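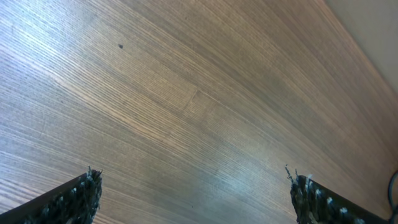

Tischplatten aus Holz lassen sich am besten pflegen, wenn man vorher weiß, wo der Schmutz sitzt. In der Versuchsküche von Odisance wischt seit Januar ein Roboterarm, und Frida Kragh hat mit ihm untersucht, welche Wischrichtung am wenigsten Rückstände lässt. Geprüft wird die Platte ohne Geschirr und mit geöffneten Greiferfingern. Schwierig sind dabei Stellen wie der kleine dunkle Punkt in der helleren Maserung oben links: Er kann Schmutz sein, ein Ästchen oder ein Fleck in der Oberfläche. Auch der bläulich-weiße Lichtschein auf der Platte stört, er überdeckt die Maserung.

Für den Vergleich wurden 26 Durchgänge mit Mikrofasertuch gefahren, einer davon wurde wegen eines verrutschten Tuchs nicht gewertet. Von den übrigen 25 blieben beim Wischen längs zur Maserung 2 mit sichtbaren Schlieren, quer dazu waren es deutlich mehr. Kausar Jadoon hat die Auswertung gemacht. Ob das Ergebnis auch für geöltes Holz gilt, ist offen, geprüft wurden nur glatte Platten.

Was sich davon zu Hause verwenden lässt:

Längs zur Maserung wischen, in langen Bahnen, die sich leicht überlappen.

Das Tuch nur nebelfeucht verwenden und nach vier Bahnen wenden. An Fugen zwischen Furnierstreifen nicht reiben und kein Wasser stehen lassen.

Dunkle Punkte erst mit der Fingerkuppe prüfen. Fühlt man eine Erhebung, hilft meist ein Tropfen Spülmittel auf dem feuchten Tuch. Fühlt man nichts, die Stelle in Ruhe lassen. Kratzen macht mehr kaputt, als der Punkt stört.

Zum Kontrollieren die Deckenlampe ausschalten und flach von der Seite mit einer Taschenlampe leuchten. Im Versuch wurde jede Platte zweimal angesehen, einmal mit Deckenlicht und einmal mit Seitenlicht. Schlieren waren im Seitenlicht leichter zu finden.

Zum Schluss mit einem trockenen Baumwolltuch nachwischen, wieder in Richtung der Maserung.

Stand: 29. Juni 2026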